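I've had the Fultivier Flurov on my desk (and my couch, and one very sticky café table in Gumville) long enough now that I keep forgetting it's a loaner. It's a 14-inch laptop, it weighs less than my lunch most days, and it wakes up so fast that I've stopped closing apps altogether. My old machine took its sweet time with everything, so maybe I'm easy to please!

The keyboard first, because that's where I spend my life. The keys are shallow but they've got a nice firm bounce, and after an evening I was typing at my normal speed. The arrow keys are tiny, though, and I still hit Page Down when I'm after the down arrow. Tuấn Cao, who edits these pages and has a much heavier hand than mine, borrowed it for an afternoon and came back complaining about the space bar. I can't say I noticed. 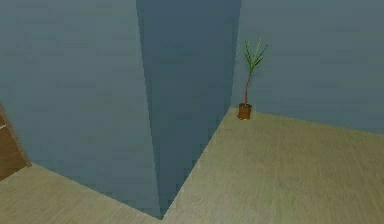 Battery life is where I got picky. Fultivier quotes a big number on the box, as they all do, and I got through a full working day with the screen at 400 nits and a lot of browser tabs open. Video calls eat into that pretty badly. The charger is small and the cord is long, and you can plug it in on either side, which I wish every laptop maker would just copy already.

Graphics are fine for what this is. The Sial chip inside scored 3517 in the benchmark I always use, and my old laptop never got past 200 below that with its fans screaming. The Flurov's fans do come on, but it's more of a whoosh, and I only really heard them while exporting video or playing something with a lot going on.
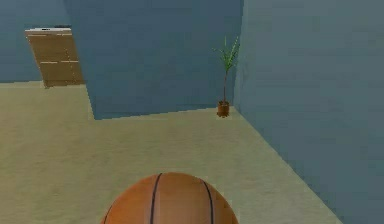
Sound is the letdown. The speakers fire downward, so on a desk you get a bit of body, and on a blanket you get pretty much nothing (I watched half a movie before giving up and digging out my headphones). The webcam is okay in daylight and grainy after dinner.

Then there are the ports: two USB-C, one old-style USB, a headphone jack, and no card slot. I shoot a lot of photos, so I'm back to carrying a dongle, and I've already left it behind once. A version with a slot and a brighter screen is due in August, and if I were spending my own money I'd wait for that one.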